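Vitória Serrano has driven the Marinho Avenue bridge to work for 10 years. Since May, when the city took out the left-turn lane at its east end, the trip has been slower.

"I used to wait through one light," she said. "Now it's up to three."

Serrano runs a small alterations shop, Vanduna, two blocks past the turn. She said customers coming from the north side give up and go elsewhere – or call her from the wrong street.

She spoke at the council's hearing on the lane and was given two minutes. Councilman Fahad Arain told her the traffic count would be repeated before any vote.

"He was polite about it," Serrano said. "I asked for a date and didn't get one."

She doesn't want the bike lane removed. Her own proposal is a turn signal at Teseo Street, where she says there is already room for five cars to line up.

"Put the arrow there and leave the rest alone," she said. "I'd drive the extra block."

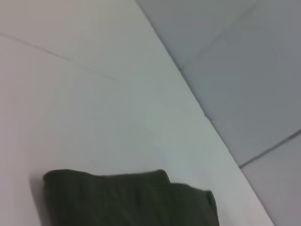
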